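Home | Contents | Previous | Next

Unit Four
Chapter 2
Setting Up and Caring for a Small Pick-and-Place Cell

Before You Begin

In the last unit you learned how a jointed arm moves and how its controller keeps track of each joint. This chapter turns to daily work: fixing the parts of a cell in place, checking the arm before it runs, and finding the cause when it begins to miss.

The chapter follows one training cell, kept at the Justcombe workshop and known there as the Woseo bench. Its task is to pick up a single building brick and place it in a box. The arm is small and its motors are of modest strength, yet the faults it develops are the same ones a technician meets on larger equipment.

By the end of the chapter you should be able to lay out the work area, inspect the wiring of an arm at rest, and keep a proper service log.

2.1 The Work Area

An arm that repeats stored positions has no knowledge of the table. If the plate beneath the brick shifts, the arm will return faithfully to the place where the brick used to be. For this reason the work area is marked and secured before any position is taught. Masking tape is suitable for a training cell. It holds well enough for a lesson and lifts without harm to the wood.

The box is set beside the plate so that the arm travels a short distance. Low walls are preferred, as the gripper must clear them with the brick in its grasp.
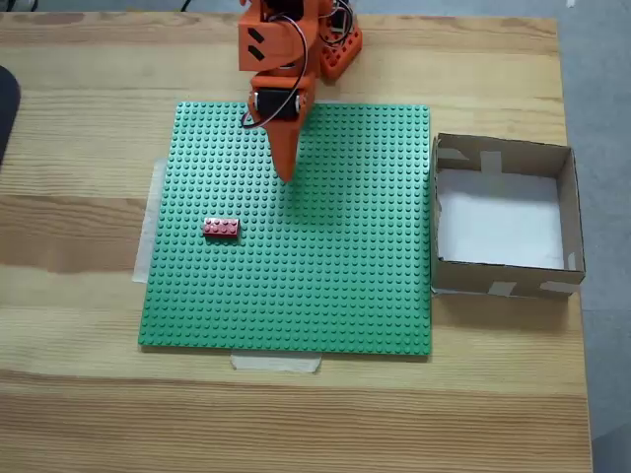
Figure 2.1 The work area with plate, brick and box. Note the tape along the left edge of the plate.

2.2 The Arm at Rest

Inspection is carried out with the power off. Follow each loose wire from one motor to the next and confirm that it has enough slack for the full swing of the joint — but no loop that could catch on a bracket. Then test the gripper finger for play by hand. Any movement at its mount should be corrected before the zero position is checked.

Folasade Etim, who wrote the service log used with the Woseo bench, recorded 52 missed picks in one term. Most were traced to a plate that had moved. Her log sheet, the Akinola form, is reproduced at the end of this chapter.

Key terms: baseplate, slack, play, zero position, service log

Shares 2 | Comments 2
Contact | Copyright Numel Press | Back to top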